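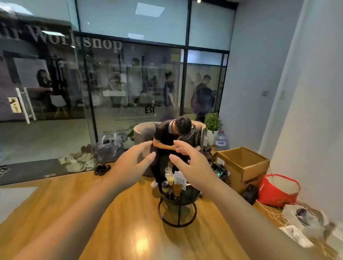 One reader of the previous issue asked whether the arms must be homed every time the unit is moved to another room, or only after a hand has been changed. They must be homed in both cases, and the order of work below has been changed to make this plain.

Section 8. Setting up the Flurico two-arm unit in a shared room

8.1 Before switching on

1. Place the unit on a level, hard floor and lock the base.
2. Check that both arms can be raised in front of the body without meeting a wall, a door or a piece of furniture.
3. Move bags, cables and packaging out of the path of the base. Small tables may stay, but open drinks should be taken off any table within reach of the arms.
4. Connect the mains lead to the left-hand socket. The right-hand socket is for the Hrynyshyn charging dock only.

Note: Glass partitions and shiny floors may upset the head camera. Where there is glare, turn the unit a little away from the light before going on to 8.2.

8.2 Homing the arms

1. Release the stop button and hold the green key until the tone sounds.
2. Select ARMS, then HOME. The left arm moves first, followed by the right.
3. Wait for the word READY on the hand controller. If it does not appear, press the stop button and begin again from step 1.
4. If homing fails three times, leave the unit switched off and record fault code 37.

Caution: Do not guide an arm by hand while it is homing. The joint brakes may be damaged.

8.3 Checking the hands and the head camera

1. Set the speed to LOW. It must remain at LOW until this check has been signed off.
2. Bring both arms forward until the hands show in the head camera view, one at each side.
3. Curl and spread the fingers of the left hand, then of the right. Each finger should follow the controller without a pause.
4. Compare the hands in the view with the hands themselves. Where left and right are exchanged, the two camera leads have been crossed at the neck.
5. Lower both arms and note the result in the site log.

Caution: A person seated or standing in front of the unit must be told before the arms are raised. The operator keeps one hand on the stop button throughout.

Note: At sites running the older Skomesska controller, the view lags nearly a second behind the hands. Allow for this at step 3 — it is not a fault.

8.4 Routine care

Wipe the finger pads with a dry cloth after each session. Check the wrist screws every 2 weeks and tighten them with the key supplied. Cleaning sprays are not to be used on the hands or on the camera window.

A worn finger cord shows as a finger that closes more slowly than its neighbours. Replacement cords are ordered from the Grultby stores, and the change is described in Section 9. After any cord has been changed, repeat 8.2 and 8.3 in full.

Share (3) Comments (2)

Flurico Technical Publications, Grultby | Contact | Copyright Flurico, all rights reserved | Back to top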